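Burger night, the tray way

24/06/2024

We do burgers most weeks once it gets warm, and for years I built them straight on the cutting board with the toppings spread out in whatever bags and bowls they came in. By the end there was cabbage on the floor and a tomato under the toaster. This spring I started putting everything on one long tray, and I have stuck with it.

The tray came from the housewares store in Calloway. I only went in for a dish rack. It is long and narrow with a raised rim, and the rim does most of the work. Anything that drops off a bun stays on the tray, and afterward I carry the whole thing to the sink.

The other half of it is a clear container for the cold stuff. I used to use five little bowls, one for each topping, and then had five little bowls to wash. Now the lettuce and the cabbage share one box, one on each side. They don't mix much if you fill it with a bit of care, and I can see when either one is getting low. 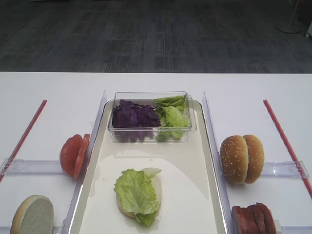 Bottom bun, lettuce, a slice of onion. Cabbage and the rest of the lettuce at the far end of the tray.

I put the lettuce down first, right on the bottom bun. I know plenty of people want it on top of the meat, but I like a leaf between the bread and the patty. It slows the juice down some. I pick a frilly leaf and let it hang over. Onion goes in next, sliced thin. Thick onion slides out on the first bite and takes everything with it.

The purple cabbage is newer for us. I had it on a burger at a lunch counter in Stosbridge last July and started buying it when I got home. Shred it as fine as you can stand to. I salt it a little and leave it alone while the grill heats up -- no dressing, no sugar. It keeps in the fridge for a couple of days, longer than cut lettuce does.

Buns are from the bakery on the Enurthorpe road when I can get there before they sell out, and from the supermarket when I can't. The supermarket ones need toasting. The bakery ones are fine either way.

One thing I still haven't worked out is where the sauces go. Bottles on the tray tip over, and bottles off the tray get left in the fridge. I may try a small dish at the near end next time.

Next week is probably fish, so the cabbage will get used up on that.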